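Folding day, again

Ok quick one because I have a pile to get through and the dryer just buzzed.

So I finally gave in and started doing all the shirts on a table. Not on the bed, not on the arm of the couch, not standing in the hallway with one sleeve under my chin. A table. Clotilde has been telling me this since February and I kept saying yes yes and then folding on the bed anyway, where everything sinks into the comforter and comes out shaped like a pillow.

White top, smooth, enough room to spread a shirt out all the way. That was the whole wish list.

First up, the green one. I love this shirt and it is a nightmare. Thin, slidey, never wants to lie flat. I put it down and it just sort of puddles. You get the neck where you want it and the hem has gone off somewhere else.
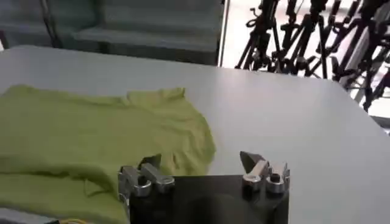

Do you need to iron a T-shirt before you fold it?

Only if it's been sitting in the basket for days. Straight out of the dryer you can smooth it with your palms, middle first and then out to the sides, and that gets most of it.

Anyway. How I do it now, more or less:

Shirt face down. Neck away from you. Smooth it. Then smooth it again, because you didn't do the sleeves, you never do the sleeves. Fold one side in to the middle of the back, sleeve flat on top. Other side the same. Now you have a long skinny thing. Fold up from the hem, 2 times for a drawer, 3 if you stand them up in a row like Ama does. I tried standing them up. They fall over as soon as you take one out. Ama says my drawer is too wide and she's probably right, it's the old Potgieter dresser from my aunt and you could keep a canoe in it.

Cardboard inserts - tried those too. Ayman gave me a set, from Truvance I think, and they work fine for dress shirts. For tees it's an extra step and I lose teh cardboard.

Biggest change for me was a bare table. Nothing else where the shirt goes. I used to fold around the mail and a coffee mug and then wonder why one side came out longer than the other.

Also do the slippery stuff first, while you still have patience. The heavy cotton ones can wait, you could fold those half asleep (I have).

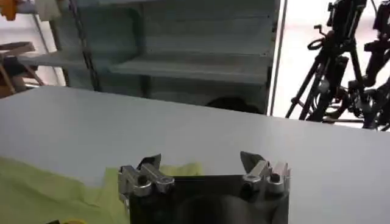

Page last modified: August 2024

Somebody asked about shelves. Open shelves or drawers for tees? I went back and forth on this forever. Shelves look great for one day. Then you pull a shirt from the bottom of the stack and the whole stack leans and that's it, you're done, it looks like a yard sale. Kobe keeps his on shelves but he owns like one color of shirt so he only ever takes the top one. If you do use shelves keep the stacks short. And put the fold facing out, so you can grab one without pulling at four loose edges.

I priced some metal ones at Fulter and walked out again. Drawers for now.

The part I still can't do well is when a shirt has already gone into a heap. My instinct is to pull at whatever edge is closest and it just makes a different heap. What helps is to look for the shoulders. Find one shoulder seam, hang on to it, then find the other.
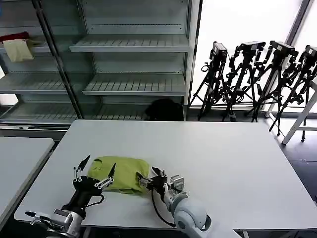

Once you have both shoulders, lift the whole thing up and let it hang a second. Little shake. Then lay it down hem first, slowly, and let the rest follow. It comes down much flatter than if you plop it and try to spread it after. Thin jersey might need a second go. The green one needs a second go every time.

Don't yank on the collar, it stretches. I have wrecked a couple of good necks that way.

Sheets I am not discussing. Fitted sheets get rolled in a ball and go in the closet and the door gets closed fast.

Ok the towels are out, gotta go. Will do a post on socks at some point, Montri has a whole system with mesh bags and I want to steal it but I need to see if it survives are washer first.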